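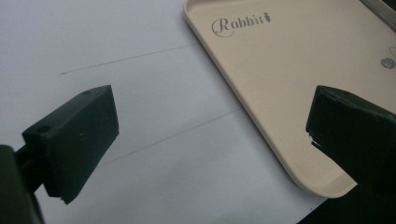 Cream tray on the paper, pencil lines 1 and 2. November, a little after 2 pm.

Tray layout, continued from the last page.

Long bench, window end. New sheet of white paper down, taped at the far corners only so it can be lifted and rolled when the bench is needed for something else. It has a crease near one edge where it was folded in the drawer. I tried pressing it flat under the big atlas over lunch and it made no difference. Leaving it.

Purpose of today: decide where the cream tray (the one with "Rabbit" printed on it in gray script) sits when it is part of the Hanell table setting, and get that position onto paper so that whoever lays the table next can repeat it. Last time we did it by eye and the trays ended up in a different place on every table.

Lines are freehand in pencil, no straightedge. I wanted to see first if the angle was any good before bothering with the long ruler. They run close to parallel but wander a bit. Pencil was a hard one and the lines are faint, hard to see from the door side once the overhead lights are on. Use a softer pencil on the final sheet.

Tried the tray square to the bench first. Looks stiff, and the word reads as a label. Turned it so that one corner points back toward the person sitting down, and that was better straight away. The lettering loops a lot, and at an angle you take it in as a pattern and then read it. Mwende Wanyama came by and preferred it turned as well, though she would go a little less than I have. Did not change it today.

Rim: raised all the way round, curves up smoothly, corners rounded. This matters for the drawing because there is no sharp outside edge to trace against. I ran the pencil round once on a scrap and got a different outline depending on how far I leaned the point in. Two tracings of the same tray differed by nearly 7 mm on the long side. Too much. Options:

Trace with the pencil held upright against a small block. Slow but should repeat.
Skip the outline and mark only the four corner positions with short ticks.
Cut a card template from the underside of the tray.

I favor the ticks. Mwende favors the card, as it can go in the box with the trays and doesn't need anyone to read notes. She is probably right for the Juvetti people, who never open the folder. Will make one card and see if it survives.

Color: against the white paper the tray is clearly cream, no question. Against the Plukell cloth it goes closer to plain white and the gray script drops back. Under the cool lights the paper itself goes bluish, so don't judge the cream in here after dark. Carry it over to the window in the morning and look again with the cloth sample beside it.

Stock: 14 trays came in the Mwaipopo carton, 12 are fit to use. The other two rock when set down on the flat, so they are wrapped in newspaper on the lower shelf with a note on. Don't put them back in with the good ones.

Washed one tray by hand with the ordinary dish soap to check the print. No change to the lettering that I can see, but one wash says very little. Repeat with the same tray (masking tape dot on the underside) up to 12 washes and compare with an unwashed one. Use the soft side of the sponge.

To do
- softer pencil, long ruler, redraw both lines on a fresh sheet
- card template from underside, one only for now
- try Mwende's smaller angle and mark it with a dashed line so the two don't get mixed up
- ask Hanell if the word should face the guest or the server, the order sheet doesn't say
- flat paper, not the folded kind

Sheet left on the bench overnight. Please don't put cups on it.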